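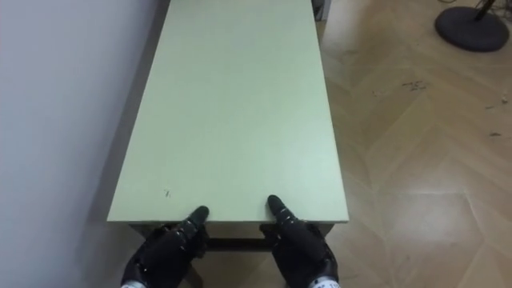

作業ノート 11月 染織収蔵庫・修復室

Skitivdale旧蔵の織物、配架換えと状態確認の続き。前回までに帯状の断片は終わったので、今日から大判の掛布に入る。午前9時開始。点検票は旧書式のままで、裏面の有無を書く欄がないため、備考欄に書いた。大判を広げる台は、天板が淡いミント色の長い机にする。手前の左寄りに小さな黒っぽい跡があるので、布を置く前に薄葉紙を二重に敷くこと。跡がインクなのか擦り傷なのかは確かめていない。淡い色の天板に白い薄葉紙だと紙の端を見失いやすく、一度めくり損ねた。次は端を折り返しておく。

掛布1点目。羊毛の綴織、経糸は無染色。旧台帳では「壁掛」とだけあり、産地の記載なし。上辺に後補の麻テープが縫い付けてあり、縫い目は粗い。テープの下に元の耳が残っているが、針穴が並んで弱っている。外すかどうかは保留。重さを支えているのはテープのほうなので、先に裏打ちの方針を決めてからにしたい。赤の部分は色が残っているが、茶の部分は糸が痩せて経糸が見えている。鉄媒染の劣化だと思うが、分析に出していないので票には「茶色部分、緯糸欠損」とだけ書いた。

掛布2点目。Arrudaの工房から入ったとされるもの。旧台帳と収納箱のラベルで番号が食い違う。台帳のほうが後から書き写されたらしく、筆跡が途中で変わっている。どちらが正しいか決めず、両方の番号を併記して仮札を付けた。裏に紙片の糊跡があり、文字は読めない。斜光で見ても同じだった。 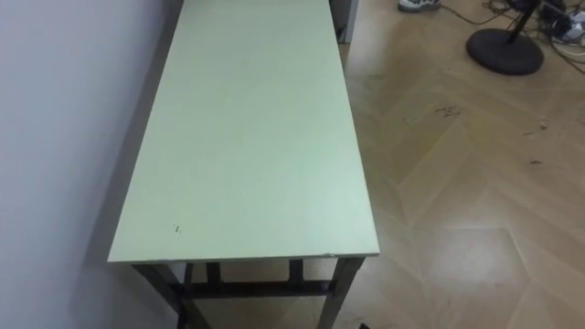 糊跡は水で緩めるつもりだったが、隣の青糸の色止まりを試してからにする。綿棒での点試験は裏面の目立たない箇所を選び、押さえは40秒。青と黄は移らず、赤にごくわずかに移りがあった。赤の近くでは水を使わない。糊跡そのものは今回は触らず、位置だけ図に落として終わりにした。

保管方法について。これまで四つ折りだったものを巻きに替える。巻芯は径16センチの中性紙管を使い、表を外側にして巻く。折り山に沿って緯糸が浮いているところがあるので、巻くときに引かない。1点目は上辺のテープの厚みで段ができ、三周目あたりから斜めにずれた。巻き直して、テープの脇に綿のあて布を足したら収まった。あて布を入れたことは箱の外側にも書いておく。

巻芯は在庫が残り7本。大判の残りには足りない。Grultitzに追加を頼むが、前回は端の切り口が毛羽立っていたので、届いたら内側まで見ること。薄葉紙は250枚入りの包みをひとつ開けた。減りが早い。二重に敷いている分もあるが、巻き込みに使う量を少なく見積もっていた。

写真は全体、四隅、傷みのある部分の順に撮った。全体写真は幅が入りきらず、左右に分けている。重なりの目印に置いた物差しが2点目の右側だけ写っていない。撮り直すにはまた広げることになるので、次に裏打ちの検討で出すときに合わせて撮る。それまでは左側の物差しから寸法を取る。

虫のこと。1点目の箱の底に古い抜け殻らしきものがあった。布には新しい食害は見当たらない。箱は交換し、古い箱は隔離棚へ。念のため2点とも袋に入れ、低温処理の順番待ちに回した。処理の記録はSkestenの台帳に付ける。こちらの票には処理番号だけを写す。

展示候補について。1点目は状態からいって吊るのは無理で、出すなら傾斜台になる。2点目は番号の件が片付くまで候補表に入れない。個人的には2点目の縁の文様がよいと思う。角の処理が左右で違っていて、織りながら寸法を合わせたように見える。票に書く欄がないのでここに残しておく。

残り
・旧台帳の筆跡が変わる頁の前後を複写
・巻芯の追加
・赤糸の点試験を別の箇所でもう一度
・点検票に「裏面」の欄を足す
・3点目は箱が大きいので、出す前に通路の台車をどける

午後4時半終了。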